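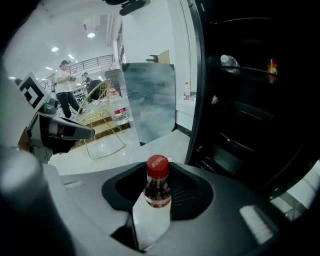
Floredgate in November: the big white room

I've been promising Indira a page about the new place for weeks now, and she has stopped asking nicely, so I've finally sat down with a pot of tea and done it. If you only know us from the old rooms at Skamlow (low ceilings, brown carpet, that smell) then you're in for a treat. Floredgate is all white walls and light! I still walk in of a morning and feel I ought to be wearing better shoes.

It's a small gallery this time, mostly the downstairs, with a few notes for those of you who haven't been yet. Click on anything to make it bigger. If you've got nicer ones on your phone, send them to Sreekumar and he'll add them at the bottom.

The room itself

White walls, white ceiling, little round lights set into it, and a pale shiny floor that bounces everything back up at you. The black railing belongs to the mezzanine, and I'm very fond of it, mainly for leaning on with a cup in my hand. Thenmozhi wants to hang plants from it. I'm all for that as long as she does the watering, as I killed 16 of them at Skamlow and I'm not ready to go through it again.

Sound does carry, I'll warn you now. You can be up by the railing having what you think is a private moan about the parking and get an answer from downstairs.

Shelves

The metal rack came with us from the old place in the back of Jagadeesh's car, in bits, with one bolt missing (found since, in a coat pocket). It's holding up well. We got rid of such a lot before the move that I thought we'd have shelves to spare, and of course they filled up in a fortnight. Anything pale seems to end up there. Please put a name on your things if you want to see them again.

Red caps

Drinks, then. I like the little bottle with the red screw cap, full of something dark reddish-brown that goes almost pink at the shoulder where the light gets through. I'd happily have one of those on a windowsill just for the colour. There's tiny white lettering on the lid too, but my eyes aren't up to it.

We got through 83 bottles of one thing and another at the housewarming, and I know that only from the receipt, which came to 48 pounds and which I'm told I should have handed in by now. Sharada, it's on its way.

The floor, and what gets left on it

Grey marble-look tile with white veins running through it, polished enough to show the lights. I was dead against it when we came to look round (cold on the feet, I said, and slippy) and I've completely come round, it looks gorgeous. It does show up every last thing, mind. A cable looping across it stands out like anything, and so does a clear plastic bottle with a red-and-white label lying on its side. There's the gold wire chair in the corner as well, and a whole huddle of water bottles behind it.

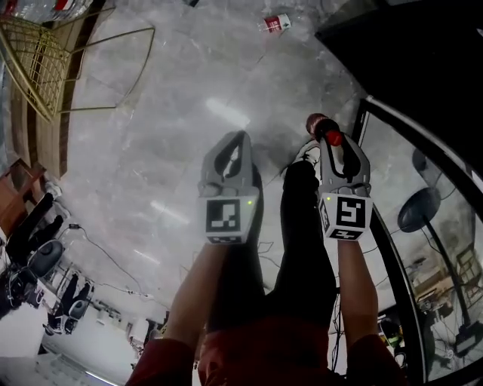
More about that gold chair

Everyone asks! It has a grid sort of back and thin legs that stick out, and it's comfier than you'd expect, though I wouldn't sit through a long meeting in it without a cushion. Jagadeesh has caught his foot on those legs twice. I found it through a shop called Pisharody and they may still have the odd one, so do ring them if you fancy one for home. Ask for Jullent, that's the name of the range.

Water

The water's for everybody, so help yourself. All I ask is that the empties go in the recycling by the door, caps off if you can manage it. I've picked up a fair few myself and my knees would like a rest.

Coming to see it

The kettle goes on at half past ten most mornings and you'd be very welcome. Come in by the side door, the front one sticks. There's a step just inside that I've been meaning to put some yellow tape on, and Indira says she'll do the upstairs pictures next once the boxes are out of the way.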